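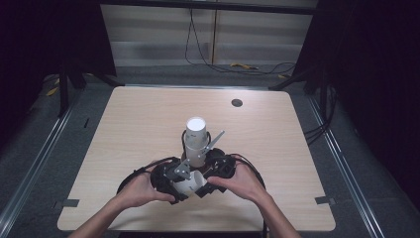
One cup on its side, the stack behind it

Paper cups sticking together in the stack – how to separate and store them?

Posted by Dudier

I look after the drinks point in a shared workroom in Skinton. We buy plain white paper cups in cartons of 600 and keep a stack out on a light wooden table. Since March the cups have been nesting too tightly. Pulling the top one brings 2 or 3 with it, and forcing them apart flattens the rim on one side. A cup with a bent rim will not take a lid properly, so it goes in the bin.

Things I have tried: twisting the top cup (works half the time), tapping the base of the stack on the table (made it worse), and buying the next size up (same fault). The cups are single wall, for hot drinks, and the cartons are kept on a shelf above a radiator.

Is this a bad batch, or is it the way I am storing them? I would also like to know whether a holder is worth having, and how many cups it should take.

Posted by Chuensuk

Probably storage, with some help from handling. Single-wall cups taper, and the only thing that keeps one from sliding fully into the next is the small step at the base and the rolled lip at the top. Press down on a tall stack and the walls wedge. Tapping the base does the same job as pressing, so stop doing that.

Take the cartons off the shelf above the radiator. Board takes up and gives off moisture, and the cups change shape slightly as it does so. A cupboard on an inside wall is better. Leave the inner sleeves closed until they are needed, and store the carton the way up that is printed on it, with nothing heavy on top.

To separate a stuck pair, hold the lower cup low down near its base, where the disc of the bottom stiffens the wall. Hold the upper one just under the lip. Turn it a few degrees and then pull straight. Do not squeeze the rim from two sides while pulling. The wall has very little strength there and the opening goes oval at once.

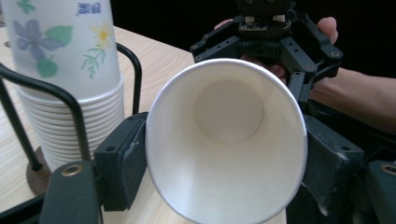
Looking into the cup: rolled lip, plain inner wall, round base

The lip is the part to check when you sort good cups from bad. Run a finger round the inside edge. A slight oval will usually spring back and can be used. A crease across the roll will not, and that cup may leak at the lid – keep it for pens or bin it.

As for a holder, a simple black wire one is enough. It keeps the stack upright, so people are less likely to steady it by pushing down on it. I put out 14 cups at a time and refill when it gets low. Anything taller and the lower cups start to wedge again.

Posted by Stalto

Could be the batch. We had a carton of 200 that were all stuck and the shop swapped it. Ask yours.

Posted by Dudier

Thanks both. I have moved the cartons to the cupboard and cut the stack down. Turning before pulling works on most of the old ones, though there is one sleeve I cannot shift at all. I will ask the supplier about that sleeve and order a wire holder in the meantime.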